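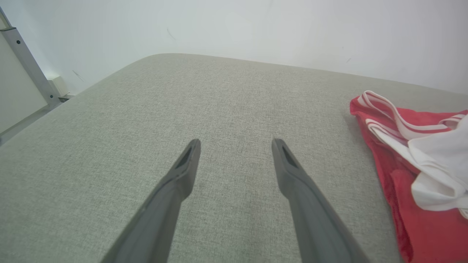
Lieselotte Diekmann thinks I should get rid of it. Gray, she told me over the phone, is the color of furniture that has given up, and anyway a seat that big will never be sat on, only piled on. She has not seen my living room since last February, so I was annoyed at how well she had it figured out.

Let me defend the gray first. Get close and it is plenty of colors, lighter threads and darker threads all crossing each other, a bit like oatmeal that went to a good school. I picked it off a swatch card the size of a playing card, from a shop called Prurlow that has since turned into a place selling vapes. The other contenders were a mustard (too hopeful) and a navy that showed every crumb within 50 yards. The gray shows no crumbs. I have found entire crackers on it by hand.

The piling is harder to argue with. At the moment there is one red thing on it, scrunched up over to the right, and it has been there long enough that I've started arranging my feet around it. It's the jersey-ish kind of fabric, bright as a stop sign. You would think the color would shame somebody into moving it. I live here with two teenagers, and shame has not been a reliable engine.

I did try a system. In the fall I bought a Foka basket, the tall one with the lid, and put it beside the door to the hall so that anything shed in the living room could go straight in. What went in was a bike helmet, a library book, and the remote, which we looked for over the course of 17 days. The clothes kept landing where they had always landed. I think it's the height. The seat is right where your arm ends when you're letting go of something, and a basket with a lid asks you to lift the lid.

So then I took the lid off. This helped for one weekend, after which the cat moved in.

Lieselotte's own method, since she brought it up, is that anything left on her furniture after ten at night goes in a box in the garage, and you have to ask for it back. She says it works wonderfully. Her kids are grown and live in other states, so I'd like to see the control group.

My rule now is smaller. Before I go to bed I clear the cushions and whatever I pick up gets hung on the doorknob of the person I suspect. I don't wash it, I don't fold it, I don't give it a sniff to determine its status. Some mornings a doorknob is wearing more than its owner. The red one will get its turn tonight, assuming I can settle whose it is, which both parties currently deny.

As for replacing the thing, I priced it out, mostly so I could tell Lieselotte I had. Akbulut on Mill Street will redo the cushions in any fabric you like and keep the insides, and the man there pressed on a corner of my old swatch and said this weave would outlast me. I don't think he meant it as a sales pitch, but I went home and vacuumed the seams with the skinny attachment, and found a guitar pick and one of my good earrings. I've been missing that earring since the vape shop was still Prurlow.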